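About Us

Vondale began with a disagreement over an emergency stop button. Khurram Rizvi was helping a small café put in its first automated serving counter, and the button had been placed, very neatly, on the wall behind the machine. The installer thought it looked tidy there. Khurram thought that anybody who really needed it would have to reach past a moving arm to get to it. They went back and forth for most of an afternoon, the café owner made everyone tea, and in the end the button was moved to the front of the counter, where it has stayed ever since.

That afternoon is still more or less what we do. We write working rules for places where robot arms handle food, drinks and packaged goods near people, and we teach those rules to the folks who have to live with them. Our customers are mostly on the smaller side: snack counters, school cafeterias, hotel kitchens, a few shops. Many of them have bought a good machine from a good supplier and been handed a thick manual that explains the machine very well and the room it stands in hardly at all. We like to start with the room.

We are 20 people now, working from two offices, one in Usham and one in Bonon. The Usham office is the older and the noisier one, and it's where our practice counter is. If you come to us for a course, you will spend most of your time standing at that counter with your sleeves rolled up, and much less of it looking at slides. Bonon is where the writing gets done. It has better chairs and, we are told, much better lunch places nearby, though the Usham people dispute this.

What we believe about rules

A rule ought to fit on the counter it was written for. By that we mean that a person starting the early shift, who may have slept badly and has never read a safety standard in her life, should be able to look at the card, look at the table, and see how the one matches the other. We have thrown out a lot of our own sentences over the years because they failed this test. Some of them were sentences we were quite proud of!

We lean on the published standards for robots and for food handling, and we keep current copies in both offices. We don't replace them and wouldn't want to. Standards are written for a great many workplaces at once, though, and somebody has to sit down and work out what a given clause means for a table crowded with bottles, baskets and sandwiches. That patient, slightly fussy job is the one we enjoy.

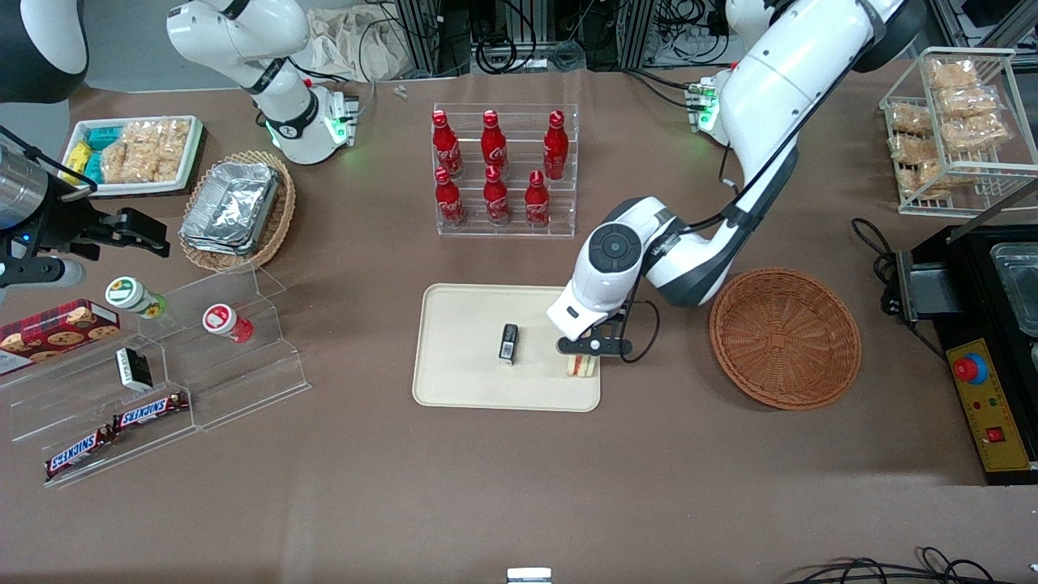 Our house rules are collected in a document we call the Counter Book. The first edition was a stapled handout with 2 pages. The present one has 151 numbered rules, and each January we sit down together and argue about all of them. A rule can be kept, reworded or dropped, and whoever wants to keep it has to say when they last saw it used. It's a long meeting. We bring a lot of food.

Visitors often ask which rules matter most, and we never give quite the same answer twice, but these come up again and again in our courses:

Keep the stop button in plain reach of the person, on the person's side. Nothing gets set down in front of it, even for a minute.

Unwrapped food and wrapped food are separate jobs. A gripper that has been handling packets gets cleaned or changed before it goes near bread.

Route cables so that no arm, basket or sleeve can drag them across the work area, and check them again after the table has been rearranged.

Anything with a heating element is treated as hot until the person on shift has checked it.

Glass and tall bottles belong in a rack, and the rack belongs somewhere the arm doesn't have to swing over it.

People don't reach into the work area while the arms are live. If something falls over, you stop the machine first and pick it up second — yes, even if it's only a candy bar.

Write down every stop, including the silly ones. The silly ones have taught us the most.

You'll notice that none of these is very clever. We think that's fine. Most of the trouble we've been called in to look at came from something ordinary, such as a supply shelf that had crept a little closer to the arm each week until one morning it was too close.

How we work with you

We usually begin with a visit, and we ask to come during a normal busy stretch. A counter at 7 in the morning with the deliveries half unpacked tells us more than the same counter dressed up for guests. Two of us come, one to watch the machine and one to watch the people, and we swap halfway through. After that we write a first draft of your rules, send it to the staff who will use it, and wait for the complaints (please do complain, we mean it). The second draft is nearly always shorter.

Our longest-running customer is Ejigu, a family bakery and snack company that let us learn on their premises when we had very little to show for ourselves. They still call to tell us when a rule is annoying, and they have been right often enough that we now pick up on the first ring. Several of the rules about trays and serving baskets are theirs, word for word.

We don't sell robots, and we don't take commission from anyone who does. If you ask us whether your counter needs an arm at all, we'll tell you what we think, and now and then we have talked ourselves out of a job that way.

Come and see us

The practice counter in Usham is open to visitors by arrangement, and you don't have to be a customer. Students are welcome, and so are inspectors, curious neighbors and anyone who has been handed a robot and a manual and would like some company while they read it. Closed shoes, please, and tie back long hair. Write to the Usham office and let us know how many of you are coming, so we can put the kettle on.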